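Lenihan Fund: progress report, tableware handling project
Prepared by Noreen Gilmartin, project lead, Grutel
Wed 2 October

1. Period covered

This report covers the work done in September and the demonstration day we agreed to hold under the second stage of the grant. Spending is set out in the separate sheet sent to Vandana Sandhu at the fund. There is no change to the end date.

2. Recording work

The main task remains the recording of people clearing and setting a table with hand-held grippers. The recordings are then used to train the Porkine arm on the same jobs. We ended September with almost 640 usable recordings. The items in the current set are disposable trays, paper cups, bowls and plates, as these are what the day centres in the project use most.

Work on trays started with single trays laid flat and has moved on to trays held in a stack. Stacks are harder to collect well. If the operator closes the fingers too gently the inner trays slide, and if the grip is too hard the card bends and the stack can't be used again. Bríd Geraghty wrote a short guide for operators on this, and the share of recordings we have to throw away has come down since it was given out. She would like another month of figures before we report a percentage.
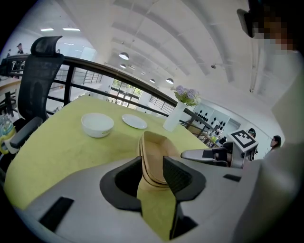
The cost of trays and cups has been higher than planned. We had budgeted to reuse each pack for a week and in practice it lasts a few days. Eamon Flanagan has found a cheaper supplier and the difference will be met from the travel line, which is underspent.

3. Demonstration day

Nine visitors attended. They came from the day centres and from the fund, and Vandana Sandhu was there for the whole of the morning. Seren Pumphrey gave the introduction and ran the practical part.

The day was arranged as a short talk, a demonstration of the hand-held grippers by our own operators, and then a session of 30 minutes in which visitors could try the task for themselves. The talk overran and we took the time out of the coffee break. We'd shorten the talk next time. Most of the questions it tried to answer came up again anyway once people had seen the work done.

The operators showed how trays are separated, moved and put back together at the table. The markers fixed to the grippers drew some interest. We explained that they are used to work out where each gripper is and how it is turned, and that without this the recording is of little use to the arm. One of the day centre managers asked why we don't simply film people's bare hands. Seren's reply was that the arm has fingers of the same shape as the hand-held tool, so what the operator manages to do with the tool, the arm has a fair chance of doing too.

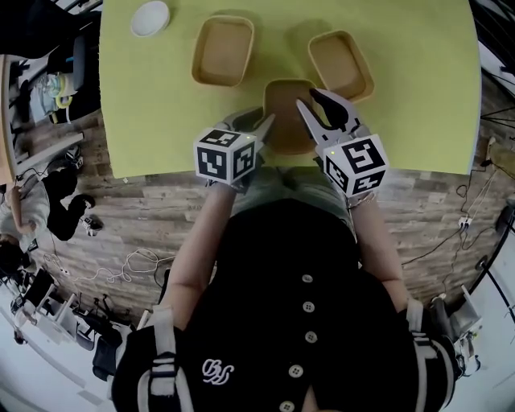 Does an operator need any technical background to make these recordings?
Operators are given a morning's training and then work alongside an experienced person for two shifts. The skill is mostly in keeping a steady pace and putting an item down cleanly before reaching for the next. Two of our present operators came from catering and had never used the equipment before.

Visitors found the trays easier than they expected and the bowls harder. Several wanted to know when the arm itself would be in a centre. We repeated the position given in the last report: a first trial at one site, supervised, after the new year.

4. Problems and changes

The grippers' batteries run down faster than we would like in the afternoon. We now swap them at lunch, whatever the reading says. 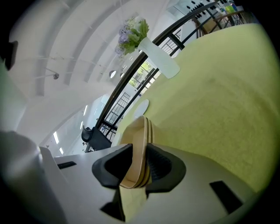
Cups are the next large piece of work. The centres asked for them at the start of the project and we put them off until the trays were going well. They will be handled in two ways, singly and as a stack. For the second, the paper cups stay nested and the whole stack is clamped between the two finger pads, so the pads press on the outermost cup only and the inner ones are held by friction. Bríd thinks this will need its own page in the guide. We'll also be recording with a vase of flowers left standing on the table, as the centres keep theirs on the table through meals and the arm will have to work around it.

5. Next period

Complete the first batch of cup recordings.
Repeat the tray work with a plain white cloth.
Agree the trial site with the day centres. Eamon is arranging the visits.
Send the fund a written summary of the visitors' comments, which Seren is typing up.

We ask the fund to confirm that the move from the travel line to consumables is acceptable.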